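News from the Zusholm workshop
Thursday, June 4, 2026

We are very happy to tell you that our small letterpress workshop has a new paper supplier. From this month, all our wedding invitations and reply cards will be printed on cotton paper from Hirkus. Many of you have asked for a thicker card, and we tested several before we chose this one. It takes the ink very well, also in the pale colors, and the edge stays clean after cutting.

The first collection on the new paper is called Brollthorpe. It has five designs, all drawn by hand in our workshop during the winter. Two of them have leaves and small berries, two have only lettering, and the last one has a thin double border which can be printed in any of our colors. My own favorite is the border, but the leaves are what most couples have asked to see so far.

A full set includes the invitation, the reply card with its envelope, and a small card for directions or for the hotel information. The price is $196 for 90 sets in one ink color. If you would like a second color, please write to us first, because each color means one more pass through the press and we need to look at the design together with you.

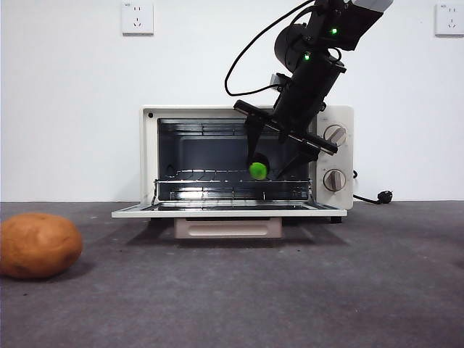

Please remember that letterpress takes time. After you approve the proof, we need three weeks for printing and drying, and then the cards must still travel to you. For weddings in August, I would ask you to send your final text as soon as you can — also if you are not yet sure about the guest list. The number of cards can be changed until the day we start to print, but the text can not.

A few words about names and accents. Last month we printed an invitation in English and Vietnamese, where the grandparents of the bride were named with the title Ông and its female form. It was a pleasure to set, and it reminded us how important it is to receive the text typed and not only written by hand. If your names have accents or special letters, please send them in an e-mail and check them again on the proof. We check too, but you know your family better than we do.

Sample packs of Brollthorpe are ready now. Each pack has one card of every design and a small piece of blank paper, so you can feel the weight and try your pen on it. To order one, answer this newsletter with your postal address and write "samples" in the subject line.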